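Keeping a Shiny Floor Clean: A Talk With the Owner of a Small Cleaning Firm

The owner of Grutia, a cleaning business that looks after offices and shared workrooms, came to the job through carpets. For the first few years that was nearly all the firm did. Now most of the floors on its list are hard ones, and many of those are coated in epoxy.
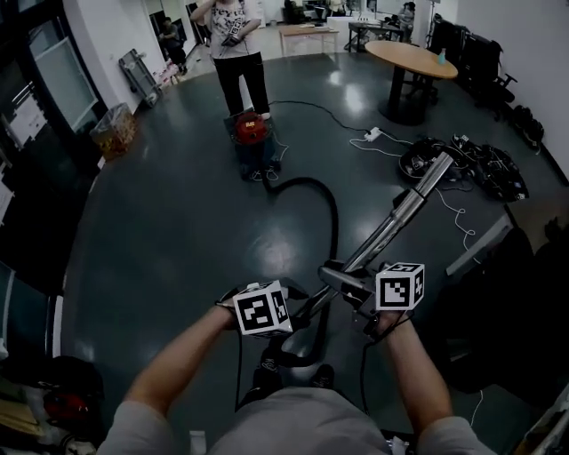
"People think a coated floor looks after itself," she says. "It's easy to mop, I'll give them that. But it shows everything. On carpet you can miss a day. On a dark glossy floor you see every crumb when the lights are on."

Her crews vacuum before any water comes out. Grit left on the floor gets pushed around by the mop, and over time it dulls the shine. She prefers a canister machine with a long metal wand over an upright for this kind of room. The wand goes under desks and around table bases, and the weight stays on the floor.

"The canister is the part people complain about," she says. "It's behind you, it bumps into things, the hose gets hooked on a chair. You learn to park it in the middle and work around it. Then you move it and do the next part."

A crew usually starts at the wall farthest from the door. Chairs are pulled out, the strip along the wall is done, and the chairs go back before anyone moves on. She used to let people push all the furniture to one side. It took longer, and tenants at one building, Marras, wrote to say their desks had come back in the wrong order.

Cords are the other thing she brings up, several times. Shared rooms have more of them every year.

"Power strips on the floor, chargers, extension cords going off to somebody's lamp. We don't unplug anything that isn't ours. That's a rule. We lift the cord, go under it, put it down where it was. If there's a heap of bags and cables, we go around the heap and leave a note."

The notes began after a bad month at a studio in Pirnitz, where a cleaner moved a pile of equipment to reach a corner and a cable went missing. It was found 2 weeks later in a drawer. The firm paid for a replacement anyway. "I didn't want to argue over a cable," she says.

The biggest single space on the books is a 1,526-square-foot workroom in the Arard building, which her crew does in the evening, starting at 7. People are often still in there. She tells her staff to say hello, ask which part they can start with, and leave the occupied end for last.

"You can't wait for an empty room. There's always one more person at a desk. If you vacuum a steady line and don't run up behind anybody, they mostly keep working."

For attachments she keeps it simple. A hard-floor head with soft bristles does most of the work – the carpet head stays in the van. The crevice tool comes out for door tracks and the bottoms of glass partitions. Bristles get checked each January and replaced if they have gone flat, and the wheels on the canister are wiped before each job. A small stone stuck in a wheel will leave a line across the coating.

Trash comes last on her list, after the floor is vacuumed and before it is mopped. Liners are changed even when they are half full.

Asked what she would tell someone cleaning a room like this on their own, she thinks for a moment. "Shake out the mat at the door first. Half of what's on the floor came in on shoes. Then empty the canister. People start with a full bag and wonder why it won't pick anything up."

Grutia has 17 regular clients at the moment. She is not looking for more until she can hire another evening crew.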